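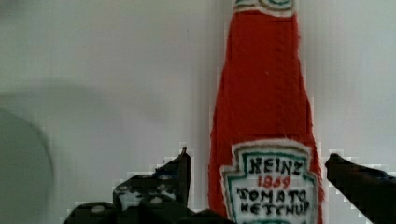 Section 4: Teaching your first pick with the Mivlow wrist camera

You've bolted the arm down, the gripper opens and closes, and the Purno app says "Ready". Now for the fun part! By the end of this section your arm will be picking up soft objects and small dishes from examples you've shown it yourself. Set aside an evening for it, and don't worry if the first few tries are clumsy. Mine were terrible.

Before you start

Check that the status light on the base is steady green. If it's blinking, go back to Section 3 and finish the joint check.

Choose a pale, plain surface to work on. A white table against a light wall is perfect, and matte is better than glossy. Dark fingers stand out well on it, and so does anything with a strong colour.

Pick a few objects to start with. Soft things are very forgiving: felt food, plush toys, a rolled-up sock. A small bowl makes a good second object once the soft ones are going well. Leave glass and good china in the cupboard.

CAUTION: Keep hands, hair and sleeves away from the wrist joint whenever the arm is powered. The red stop button must be within reach of the person teaching, not across the room.

4.1 Set the camera view

1. Open Purno and tap Camera, then Live View.
2. Open the gripper all the way. Both fingertips should show in the lower part of the picture, one on each side. If you only see one, loosen the thumbscrew on the camera bracket and turn the bracket a little at a time.
3. Place an object between the fingers and look at its colour. If red looks orange or brown, tap White Balance with the bare tabletop in view.
4. Tighten the thumbscrew by hand. Pliers will crack the bracket.
5. Tap Save View.

Note: The live view is small and a bit blocky. It's meant to be! The arm learns happily from a low-detail picture, and it keeps the files small. Tall objects will often run off the top and bottom when the gripper is close, and that does no harm either.

4.2 Record your examples

1. Tap New Task and give it a name you'll recognize later. "Pick up bowl" beats "Test 2".
2. Hold the teaching handle and squeeze the trigger halfway. The arm goes loose and follows you.
3. Tap Record. Wait for the beep.
4. Guide the gripper over the object, lower it, close the fingers, lift, and let go of the trigger.
5. Tap Keep or Toss. Be fussy here.
6. Move the object somewhere else and go again.

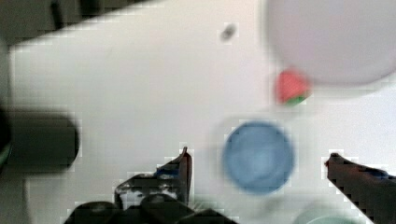 Move slowly on the way in. Fast sweeps smear the picture, and a smeared bowl is much harder to learn from than a sharp one. You don't need to throw out every blurry moment (there will be plenty), but the last hand's width before the grasp should be calm and steady.

Leave a few other things on the table as well. An arm that has only ever seen one object by itself gets confused the minute a plate shows up beside it.

Sheena Gillies, who wrote most of the Purno training screens, suggests 54 good examples for a first task. I got a usable pick well before that, but the extra ones made a lovely difference near the edges of the table.

4.3 Train and try it

1. Plug the arm into the wall. Training won't start on battery.
2. Tap Train, then choose Sutherland (quick) or Mastero (thorough). Start with Sutherland.
3. When the chime sounds, put the object back on the table and tap Try.
4. Keep one hand near the stop button for the first few runs.

CAUTION: Stay with the arm while it is in Try mode, even if it's behaving beautifully.

If the gripper stops short of the object, record a few more examples with the object farther away. If it closes too early, look through your kept examples for ones where you squeezed before you were fully lowered, and toss those.

Storage

The base holds 2,432 examples. Purno shows a yellow bar once you pass 1,744, and after that it's worth copying older tasks to a USB stick (see Section 7). Tasks you've trained keep working after their examples have been moved off.

4.4 Adding a second object

Go back to your task, tap Add Object, and repeat 4.2 with the new item. Mix up the order as you record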